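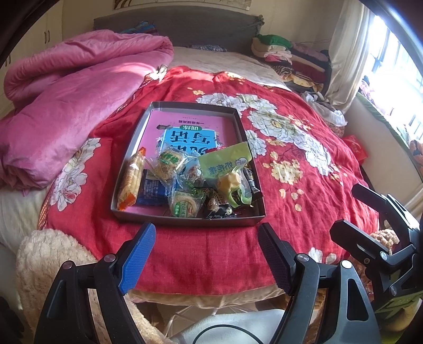 Snacks on top of a first-grade writing workbook, in a box lid, on a bed.

The Case Against the Snack Tray

Sooner or later every household with a school-age child gets told to make a tray. Take the lid of a box, put the homework in it, put some treats in with the homework, and carry the whole thing to wherever the child happens to be sitting. The idea goes around parenting pages every winter, usually under a name like "study basket" or "focus kit," and it always comes with the promise that the child will now associate writing with pleasure.

I have my doubts. I have made these trays. I made one or another of them through most of a school year, and I would like to say a few unfriendly things about them.

Start with what is on top. The workbook in the photo is for writing practice, first-grade level, and it has a nice pink cover with a light blue panel on it. You can read a good part of that cover. What you can't do is open the book, with round cookies and dark wrapped candies heaped over its lower half. To get to the first exercise a child has to move the snacks, and I have never met a six-year-old who can move a cookie from one place to another without forming an opinion about it.

Supporters of the tray will say the snacks come after. Two pages, then a treat. Fine, but then why are they in the same lid? If the treat comes after, it can stay in the kitchen. When I wanted my son to finish his reading before he watched anything, I did not set the television on the book.

Then there is the matter of quantity. A snack is one thing, maybe two. Once you start filling a container you stop when the container looks full, and a box lid takes a lot of filling. It happened to me at the Zollberg market, where the individually wrapped stuff is sold loose by weight. I went in for a handful of something to get us through a week of spelling and came out having spent $17 on little packages, because every one of them was small and none of them seemed like a decision. At home I spread them out in a lid, and they looked like a modest amount. They were not a modest amount. Add up the backs of the wrappers some time. I did it once with one afternoon's worth and got 657 calories, and he still wanted dinner, or said he did.

I will grant that wrapped things have one advantage, and it has to do with beds. A tray like this ends up on the bed. I know the advice says desk, good light, feet on the floor. But the bed is where the child is, and a big flowered bedspread is a pleasant place to spread out, so that is where the lid goes. As long as everything stays in its wrapper, all is well. But a wrapper is only closed until somebody opens it. The green pouch on the right is open at the bottom already, with a little yellow candy poking out of it. And those golden, crumbly cookies are the kind I would ban from any room with a mattress. I have shaken out a bedspread over the back steps in March with the wind coming the wrong way, and I don't care to do it again.

The low sides are supposed to help with this. They don't, much. A lid is made to go over a box, and it does that well. Set it on something soft and lean an elbow next to it and it tips. Our first one was from a pair of Joltomton boots and it lasted 8 days before one corner gave out. I then paid for an actual tray, a Mitix with handles, and the handles turned out to be just the right height to keep a child's wrist from resting flat when he tried to write inside it. He wrote beside it instead, on the covers, and the pencil went through the paper.

So the tray isn't a surface for writing on, and it isn't much of a way to limit eating. What is it for? My guess is that it's for the parent. Putting one together takes five minutes and feels like helping. You lay the long one slantwise at the left, lean the thin bar on the opposite wall, fan out the cookies. It looks generous and it looks organized. The duller sort of help, where you sit down next to a first grader who has to write four sentences and doesn't want to write any of them, takes forty minutes and looks like nothing at all.

I am not against snacks with homework. A hungry kid can't write, and some of the ones in that lid look very good to me. If somebody handed me that tray on that bed I would be perfectly happy and the workbook would stay exactly as it is. That is more or less my complaint.

A friend of mine on Bañez Street who read a draft of this says I'm being a grump, that her daughter loves her tray and does the pages. Maybe so. I asked how many pages. She said most of them, and then that the book has 167, and then she changed the subject to bedspreads.

What we do now is less pretty. He gets one thing out of the cupboard when he comes in, eats it at the kitchen table, and washes his hands. Then the book comes out by itself, with a pencil and an eraser. Some days he complains through the whole first page. The lid from the last pair of shoes is under his bed with toy cars in it, and it has held up fine.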